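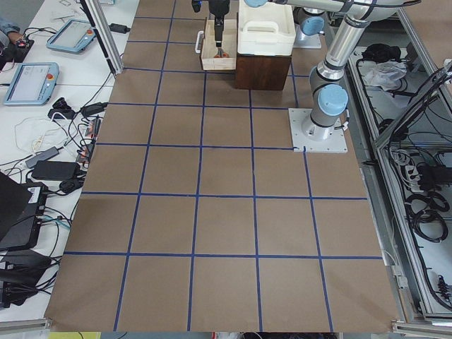 Short thread on start positions in tabletop manipulation tests. When a person resets the table by hand, the objects drift back to the same few spots. We wanted to know how much that inflates a success rate, so we ran one policy under two reset methods. The second method uses blue masking tape on kraft paper, with every cell given a row and column label in the log. The arm's base plate sits on the grid, and any cell it covers is left out of the draw.

2/ Method A, free reset. The operator is told to "vary the placement" and nothing more. Method B, drawn reset. A script picks a cell and a rotation, and the operator places the object to match. Same policy checkpoint, same operators, same 7 objects, 84 trials per method.

3/ Results. Free reset: 82 of 84. Drawn reset: 40 of 84. We expected a gap. We did not expect one that size, and we reran the scoring with the method labels hidden before posting. The counts did not change.

4/ Most of the lost trials under drawn reset are approach errors. The arm goes to where the object usually is in the training data, stops short or to one side, and closes. Grasp errors after a correct approach are a small share under both methods. 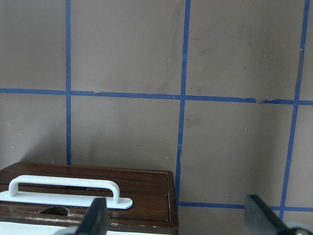
Wrist view: wooden box with white handle, tape lines behind it.

5/ The tape raises an obvious question. Does the policy read the lines as a cue? Training data from October was recorded on the same paper with the same tape, so the background is constant across both methods. That rules out a change in background. It does not rule out that the policy uses the lines, and we have no run on bare paper yet.

6/ Cells are also not equal in the fixed camera. Rows at the back cover fewer pixels than rows at the front. We log the cell and not the pixel position, and we report failures by row so the effect can be checked.

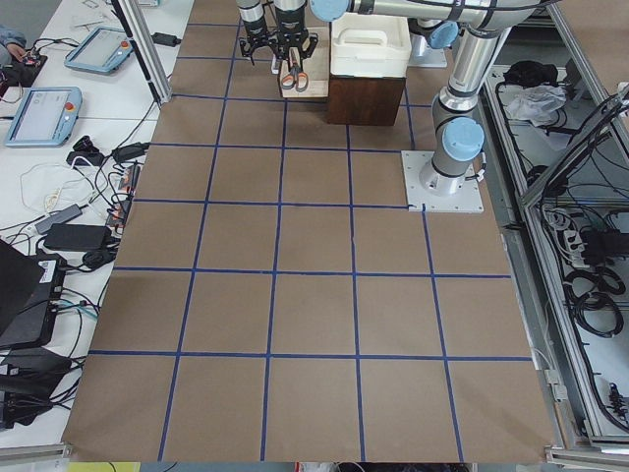

7/ Rotation matters more for long objects than for compact ones. For those we draw from a coarse set of angles, measured against the nearest tape line. Operators can match that by eye. Finer angles took longer to set and the placements were no more repeatable.

8/ Limits: one policy, one table, one gripper type. Hanan Masri is repeating the drawn reset on the Vetby policy with the same cell list. If the gap is much smaller there, the cause is likely our training data.

9/ The reset script is called Trornel. It prints a cell, an angle and a trial ID, and writes all of them to the log. Cell list and per-trial scores are in the same folder as the script. Corrections to the scoring sheet are welcome.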